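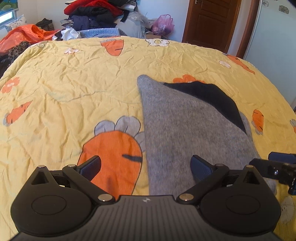 Teaching a robot to fold clothes begins with a record of people folding clothes. The record has to contain the movements of the hands, the position of the fingers and a view of the cloth at each moment. One method of making it uses a gripper that a person holds and works by hand. The gripper has a pair of finger pads at the front, much like the ones a robot would use, and a camera that looks out over them. On a bed with a carrot-print cover, the camera's view takes in the dark blue pads, a grey knitted garment and a good deal of the room behind, down to the wooden door. A robot in the same spot would have to deal with that same mixture of things. It would need to find the garment and ignore the carrots.

The Kedetti study looked at one part of this problem. Nesrin Yaman and Silvan Grabner, who ran it from a laboratory in Steltumden, wanted to know whether it matters where the recordings are made. They compared a program that had learned from recordings made in one room with a program that had learned from recordings made in many homes.

Why cloth is hard

A wooden block has one shape. If a robot knows where one corner of the block is, and which way the block is turned, it can work out where all the other corners are. A jumper does not behave like that. It can lie flat, bunch up, twist or hide one sleeve under the other. Knitted cloth also stretches, so a sleeve that is pulled gets longer and narrower.

Engineers call an object like this deformable. The word means that its shape can change. No list of shapes would be long enough to cover every way a jumper can land on a bed, so writing a separate rule for each one is not practical. The usual answer is to let a computer program find its own patterns in a large number of recordings.

What is in a recording

A single recording is called a demonstration. It starts when the person reaches for the garment and stops when the garment is folded. In the Kedetti study a demonstration could last up to six minutes, and most were much shorter.

Each demonstration has several parts, all stored with the same clock:

The video from the camera on the gripper.
The path of the gripper through the air, including how it tilts and turns.
The gap between the finger pads, from fully open to fully closed.

The shared clock is important. The program has to know that the fingers were closing at the moment when the edge of a sleeve was in view. If the video and the finger record were out of step by even a short time, the program would learn to close the fingers too early or too late.

Folding usually needs a gripper in each hand. One holds the cloth still while the other carries part of it across. The recordings from the left and right grippers are joined together afterwards, and they count as one demonstration.

How the program learns

The program is shown a picture from a demonstration and makes a guess about what the gripper did next. At first the guesses are poor. The computer measures how far each guess was from the real movement, then makes very small changes to the numbers inside the program so that the next guess will be a little closer. It repeats this many times, with every demonstration in the collection. The process is called training.

Nothing in training tells the program what a sleeve is. It is never given the word. If it becomes good at guessing the movements, it must have picked up some pattern in the pictures that goes with sleeves. The trouble is that it may pick up other patterns as well.

Suppose every demonstration was made on the same plain table, with the lamp on the left. The garment always has a shadow on its right side. The program might use the shadow to find the edge of the cloth, and this would work well for as long as the lamp stayed where it was. On another table, with a lamp on the right, the program would look for the edge in the wrong place. Grabner's name for a pattern of this sort is a false clue.

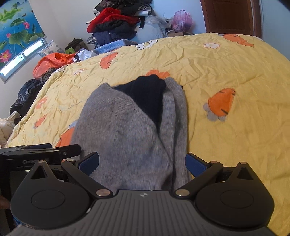 Why not have the robot make the recordings itself?

A robot arm is heavy, slow to set up and difficult to move from house to house. A person with hand-held grippers can start work soon after walking through the door, and can make far more demonstrations in an afternoon. The robot is only needed later, when the trained program is tested.

The two collections

The first collection was made in the laboratory at Steltumden. The same table was used throughout, the curtains were kept closed, and everything that was not being folded was put away.

The second collection was made in 38 homes in the town of Dironley. The people doing the folding were told to use whatever surface they would normally use. Many chose a bed, and others used a sofa, a kitchen table or the top of a chest. They were asked not to tidy up. Piles of clothes, shopping bags, patterned covers and open curtains all stayed in the video.

Both collections had the same number of demonstrations. This is an important part of the method. If the home collection had been larger, a better result could have come from its size, and the researchers would have had no way to tell the difference. The same types of garment were used for each as well: jumpers, cardigans, scarves and leggings.

Dilek Ateş trained the programs. She used the same settings for each, ran the training for the same length of time, and gave the finished programs code letters. The people who later scored the folding saw only the letters.

The test

The robot used for the test has two arms, fitted with finger pads of the same shape as those on the hand-held grippers. The cameras were fixed in matching positions too. A program trained on one view of the fingers can become confused if the view is moved by the width of a thumb.

The test was done first in the laboratory, and then in homes in Dironley that had not been part of the collection. For every attempt, Eylül Başaran dropped a garment from waist height so that it landed in a natural heap. The robot was allowed one try. The folding counted as a success if the garment ended up with both sleeves tucked in and no part of it hanging out of the folded shape. Garments without sleeves were judged on the second rule only.

The result

In the laboratory, the program trained on laboratory recordings was slightly better. It had seen that table many times, and it moved with little delay.

In the homes the order was reversed, and the gap was much larger. The laboratory program often closed the fingers on the bed cover in place of the garment. On plain covers this happened now and then. On covers with printed pictures it happened in most attempts. The program trained on the home recordings also made mistakes, mainly with dark garments on dark covers, but it usually took hold of the right piece of cloth.

Yaman's report states the finding in one sentence: for the same number of demonstrations, variety in the places gave a program that worked in more places.

What the study does not show

The study used one kind of gripper and one kind of robot. A machine with fingers of a different shape might give different results. All of the homes were in one town, and the garments were all sizes that fit adults. Small children's clothes were left out, as the pads were too wide for the sleeves.

It is also not known how many homes are enough. The researchers plan to train the program again with homes removed from the collection a few at a time, to see when the results begin to get worse. That work starts in December.

Words used on this page

Deformable: able to change shape.
Demonstration: one recording of a person doing a task from start to finish.
False clue: a pattern that helps in the training recordings and fails elsewhere.
Gripper: the part of a robot, or a hand-held tool, that takes hold of things.
Training: changing the numbers inside a program, a little at a time, until its guesses improve.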